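Keep the Box

A puzzle in a plain bag costs less to mail and takes up less shelf space. I still think the printed box is worth keeping.

My closet in Talbridge is seven feet wide, and I went through all of it in February. The things in plain containers were the ones I had to open to know what they were. Anything with a picture on the lid I could put away at a glance.

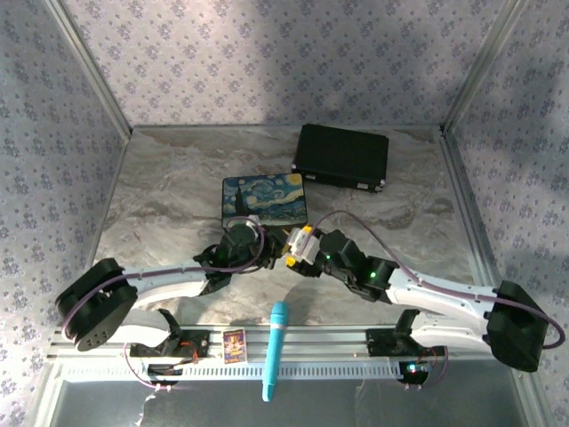
People who sell storage will tell you to move everything into matching bins. I bought four from Waltidari and returned two. They stack well, but they all look alike, and a label falls off sooner or later. A Starry Night lid needs no label.

The same goes for what you set things down on. Plain gray liners are sold as the tidy choice. I would take a small floral print over them any day, and it costs no more.

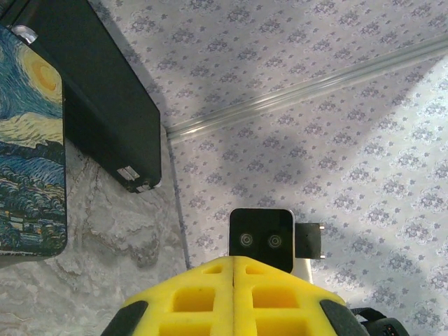 Pale lavender with a small floral pattern.

Buy fewer bins. Keep the boxes that came with your things, and fix the corners with tape when they split.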